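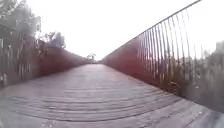 7. Open day: driving the demonstration route

This section is for the person who operates the robot in front of visitors on the Listcombe route. Read it completely before the day, and read section 5 (Batteries and charging) first if you did not do so. The route was last checked on July 30, 2021.

7.1 Before the visitors arrive

1. Place the robot on a flat, hard surface and switch on the main key. Wait until the status lamp stops blinking.

2. Check that the hand controller shows the name of your robot. At the Bralten demonstration two controllers were exchanged by mistake, and the first run started 20 minutes late.

3. Press the red stop button on the controller once. The wheels must lock. Release it by turning it to the right.

4. Clean the front lens with the dry cloth from the case. Do not use water or glass cleaner on it.

5. Load the route file 305. The display shows the total length, 2055 metres, and the names of the sections.

Note: If the display shows route 323 instead, you have the winter version, which we use from December. It leaves out the bridge. Go back to the menu and choose again.

7.2 Crossing the footbridge

The bridge is the part the visitors like most, and it is also the part where the operator must be most careful. The deck is made of narrow planks laid across the direction of travel, with a railing on both sides.

6. Stop the robot before the first plank. Ask the group to stay behind you.

7. Set the speed to Slow. On planks the robot vibrates more than on asphalt, and at normal speed the picture on the visitors' screen becomes tiring for the eyes.

8. Press Go and walk behind the robot, at a distance of two steps. Keep your thumb near the stop button.

9. If a pedestrian or a cyclist comes from the other side, stop the robot and let the person pass. The robot will also stop by itself, but it does this rather late, and people do not like it.

CAUTION: Never let visitors walk between the robot and the railing. There is not enough room if the robot corrects its direction.

CAUTION: On wet planks the stopping distance is longer. In rain, drive this part by hand or use the winter route.

7.3 The lane

After the bridge the robot follows the lane by itself. The surface is old, with patches and cracks along the middle, and there is grass on both sides. The map knows the wooden fence on the left and the hedge on the right, and the robot uses both of them to find its position.

10. Set the speed back to Normal and confirm with OK.

11. Tell the visitors that the robot may move a little to the left or right. It is looking for the smoother part of the surface. Many people believe that it has lost its way, so it is better to say this before it happens.

12. When a vehicle approaches, press Pause and steer the robot by hand to the verge. Wait until the vehicle has passed, then steer back to the asphalt and press Resume. The robot needs up to ten seconds to continue. 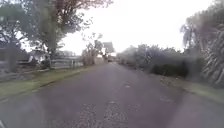 13. If the message "Position weak" appears, do not press anything at first. The message disappears normally after some metres. If it stays, stop the robot, turn it by hand until it points along the lane, and press Locate.

Note: The hedge is cut every year. After cutting, the robot may show "Position weak" more often until the map is updated. Please report it to the Surkstead workshop and write down at which metre it happened.

7.4 The paved area and the end of the run

The run finishes on the paved area next to the grass field. This is a good place for questions, and each visitor who wishes can drive for a short time.

14. Let the robot come to its end point and wait for the double tone. Then switch to Manual.

15. Set the speed limit to Slow before you give the controller to another person. Stay beside this person all the time.

16. Keep the robot on the paving. Where the paving meets the grass there is a straight edge, and the small front wheels do not like it. If one wheel goes over, do not pull the robot back with the motor. Switch off and lift it, with two people.
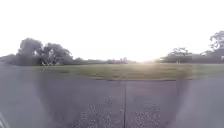

With low sun the front camera can be dazzled, and then the robot stops more often than necessary – sometimes for nothing at all. Turn it so that the sun is behind it and start again. The sun shade from the Hartono kit helps a little, but it must be screwed on before the run, as the robot has to be switched off for this.

17. When the last visitor has finished, press Save and wait for the message "Log stored". Only then turn the main key to Off.

18. Write the number of stops in the route book, also the ones which you made yourself.

CAUTION: The motor covers become hot after a full run. Leave the robot standing for 15 minutes before you put it in the transport case.

For error messages which are not named in this section, see section 9.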